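Two months of holding the gripper

In June I joined a small team that gathers examples for a robot arm. My friend Inmaculada Robles asked me if I had steady hands, and I said yes, without knowing what she wanted them for. Now I do short household tasks with a hand-held gripper, again and again, and the learning system should copy the movement later.

Our target is 80 good examples for each person in one session. The first time I reached 80, and Ignacio Montoya removed 90 from the list of the whole team the same evening. Many of them were mine. I moved too fast at the end, when the fingers must close, and the marker went out of view of the camera.
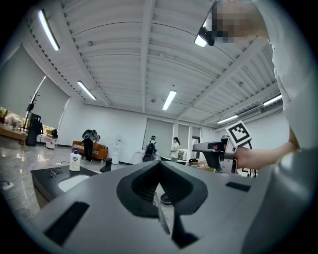
So I learned to slow down. I make a small stop before I touch the object – I count to 2 in my head – and then I close. Amparo Cuesta does it without a stop and her examples are also accepted, so maybe it is only my superstition. What is more difficult for me is to be different each time. My hand wants to repeat the same path, and Ignacio says that 200 equal examples teach very little.

My wrist is tired at night, I must admit. I have started to change hands after the lunch break. The left one is still quite bad.

Recent posts
Why I left Larkik
Soup for a cold kitchen
Learning to type again
My notes from the Tejada course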